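Prornerero notebook, bench 2
2019-01-18

Contact labels again. The Clunent labeler came back overnight with 94 percent agreement against the hand labels, and there was a lot of cheering in the channel this morning. I don't buy it yet. Writing down why before I forget, and so that whoever picks this up on Monday has something to argue with.

What was run: 3771 frames pulled from the kitchen sessions in the Pacheco room, head camera and wrist cameras, each frame labeled contact / no contact per hand. Clunent gets the wrist view only. The hand labels were made with both views side by side, so the people labeling knew more than the labeler does. Fine for ground truth. But it means that every disagreement gets read as "wrist view too hard" and every agreement gets read as "Clunent understands contact," and I see no support for the second one.

First problem is the base rate. In the kitchen sessions at least one hand is holding something for long stretches. A labeler that says "contact" whenever the fingers are curled and "no contact" whenever they are straight would score well. How well, I don't know, and it isn't in the results table. It should be the first row of the table.

Second problem is the split. Frames were shuffled before splitting, so neighbors from the same episode are on both sides. I asked for this to be fixed back in July. Split by episode or don't report the number.

Third: the frames where the wrist camera sees something big and close that isn't the task object.
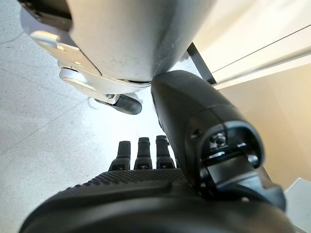
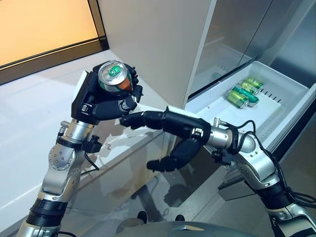

Wrist view on top, head view under it.

Finger shape is my main suspect for what Clunent has learned, and the test for that is cheap. Take the hand pose from the joint encoders, throw away the image completely, fit the dumbest classifier we have, and see what it scores. If it lands within a few points of the image model then the image is decoration. The handover frames are where I'd expect it to fall over. With the can in the left hand and the right hand's fingers stretched out almost to the left thumb, pose alone says the right hand is free, and in that frame I'd say free too, but a moment later or earlier the same pose could be a touch. I can't settle it from the head view and I was one of the labelers. The wrist frame is the opposite case. Thumb tip is right up against the lower rim of that silver-gray thing with the caster under it, fingers not curled around anything. I call it contact. Clunent called it no contact, confidence high. If it was looking at the thumb it would at least have been unsure.

Counterargument, to be fair: it's a single camera, and depth along the thumb is hard to judge even for us. "Tip meets edge in the picture" and "tip touches edge" are different statements. We have no force signal on the Tolard thumb in these sessions so I can't prove my label. Then we need a third label, "can't tell," and we need to stop scoring those frames as right or wrong for anybody. I went through a batch of disagreements before lunch and would move around 17 of them to "can't tell" myself. Some of those are currently counted as Clunent errors, so this isn't only me being hard on it.

Also bothered by the word "contact" covering everything. Holding a can, brushing the rim of a drawer, bumping furniture with the back of the hand — all one label. The planner only cares about the first. Safety only cares about the last. A single score over the mix tells neither of them anything, and I'd like it off the slides until it is broken up.

Ran one thing this afternoon. Masked the fingertips in a small batch of wrist frames (gray box, nothing clever) and passed them through again. Most labels did not change. Small batch, the masks were sloppy, and on a few frames the box covered part of the palm, so don't quote this. But if contact is being read off the place where contact happens, I'd have expected more movement than that.

To do:
- pose-only baseline, no images
- resplit by episode, rerun, report whatever comes out
- add "can't tell" and relabel the disagreements with two people, blind to the model output
- separate grasp from incidental touch, at least for the 8 longest episodes
- redo the masking with proper masks, fingertips only, then background only
- check whether wrist and head clocks are lined up. The handover frames looked a little off to me when I stepped through them, might be nothing

Not changing the labeler in the pipeline until the first two are done. Old threshold rule stays on. It is bad, but we know how it is bad.

Left the relabel batch in the shared folder under today's entry. Masking script is in there too, with the box size hard coded, sorry.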